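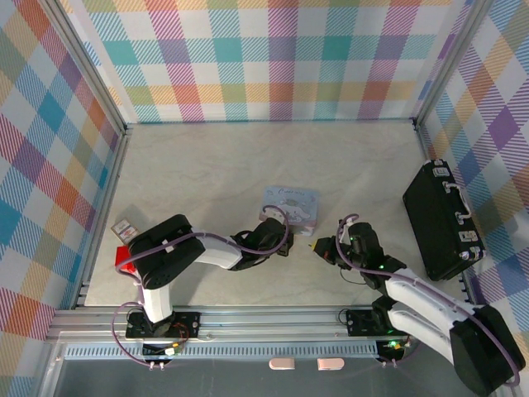 Figure 1. The two arms on the front rail, reaching in over the tabletop. The left arm's purple cable is tied at the elbow.

House Rules for a Two-Armed Bench: Writing and Testing a Code of Practice for Hiderora
Final project report, Trandus design stream
Nahom Shiferaw

Background

Hiderora is the dual-arm bench in the Jemal teaching lab. When I started this project the bench had a working controller, a good manual for each arm and almost nothing written down about how people should behave around the pair of them. What we had was a laminated sheet that said to keep clear while moving, and a lot of habits that passed from one student to the next by watching. Some of those habits were excellent! Others contradicted each other. I had been taught to power the arms up with the table clear, and my lab partner had been taught to set the objects out first so the arms could be checked against them.

My aim was to turn the habits into a short code of practice, compare it with the published safety standards as far as an undergraduate can, and try it out on real sessions. I went in expecting a paperwork project and ended up spending most of the term crouched beside the rail with a torch, which suited me fine.

What the standards gave me

I read ISO 12100 first, on the advice of the lab manager, and I'd recommend that order to anyone. It covers risk assessment for machinery in general and sets out the sequence for reducing risk: design the hazard out if you can, then guard against it, and only then rely on warnings and instructions. Our laminated sheet lived entirely at the last stage.

ISO 10218 deals with industrial robots and ISO/TS 15066 adds guidance on people and robots sharing a workspace. A small teaching bench is an odd fit for both. I have not tried to show that Hiderora complies with either of them, and nothing in this report should be read that way. I used them as a source of good questions. Who can start motion? Where can a hand get caught between two moving links? What happens when power is lost while a gripper is holding something? Each of those became a line in my hazard table, and the table became the rules.

Hazards specific to two arms

With a single arm you can stand on the far side and feel reasonably clever. Two arms on the same rail change things. Their reach overlaps over the middle of the table, the grippers can come in from opposite sides of the same object, and the elbows swing through space that people tend to forget about because they are watching the grippers. On our bench the elbow of the right arm can sit right outside the table area, as it does in Figure 1. I had drawn the keep-out zone as the outline of the tabletop in my first draft, so that was a humbling afternoon with the tape measure.

I sorted the hazards under 3 headings: contact with a person, contact between the arms or with the objects, and cable damage. The last one was meant to be a footnote and grew into my favourite part of the project. The cables run along the outside of the links and have to follow every bend, so a pose that is perfectly safe for the arm can still be a rotten one for the cable. The runs at the wrists need slack for rotation, but too much slack leaves a loop hanging over the work where it can snag or get between a gripper and the thing it's reaching for.

The rules

The version now in the lab folder reads as follows.

Before power
Walk around the whole bench, including the outside of the walls.
Check that both base plates are tight on the rail. Hand check only, no tools.
Follow each cable from base to gripper with your eyes, then move the wrist by hand through its range and look again.
Put objects on the table before the arms are enabled. Large or hard items go at the sides, and their position is written in the session log.

Starting
One person is the operator and says so out loud. The operator holds the stop button.
Call "arms live" and wait for an answer from everyone at the bench.
Run the Cutel start-up routine at low speed. Do not skip it after a short break.

During motion
The keep-out zone is the full swing of both elbows, marked on the floor.
No reaching over the front rail. If an object falls over, leave it until the arms are disabled.
Anybody can call a stop, for any reason, and does not have to explain it until afterwards.

Changing the scene
Disable both arms, even if you only need to get near one of them.
The person with their hands over the table takes the stop button with them.

Finishing
Open the grippers, park the arms, disable, then power off at the wall.
Write down anything odd, including things that fixed themselves.

Cutel is the control software we use on the bench. It can enable the arms separately, and the "disable both" rule was the one people argued with most. I kept it. If one arm is still live, somebody has to remember which one, and that is exactly the kind of remembering a rule ought to take off your plate.

Trying it out

The code was used by 2 student teams over the second half of term. I sat in as an observer with a checklist and tried very hard to keep my mouth shut. Both teams were doing pick-and-hand-over tasks with ordinary boxed items, so the table was rearranged often and the scene-change rules got a proper workout.

The calls worked beautifully from the start. People felt silly saying "arms live" for the first few sessions and then missed it when someone forgot. The "anybody can stop" rule also did well, and I think the part about not having to explain straight away is what made it usable. A first-year who had only come along to watch called one over a cable she didn't like the look of — she was right to ask, and we re-routed it before the next run.

The before-power check went less smoothly. My draft had it as a long paragraph, and both teams skimmed it. Splitting it into separate lines helped, and so did moving it from the folder to a card beside the switch. I rewrote the wording 3 times in all and could happily do it again.

The session log is still the weak point. Object positions were recorded faithfully in the morning and rather poetically by late afternoon ("case, right, ish"). A grid on the log sheet might help. I ran out of term before I could try it.

What I would change

I would involve the users earlier. The hazard table was finished before I asked anyone else to look at it, and the elbow mistake would have been caught in minutes by a person who had run the bench more than I had.

I would also spend more effort at the design end of the ISO 12100 sequence. Most of my rules are still instructions. A software limit in Cutel on how far each elbow can swing outside the table would do more than floor tape ever will, and a tidy cable guide on the forearm could replace a whole line of the check. There are 2 draft sketches for that guide in Appendix B, and I'm really hoping someone picks them up in May when the next Trandus group begins.

Thanks to the lab manager at Jemal for the reading list and the loan of the torch, and to both teams for putting up with my checklist.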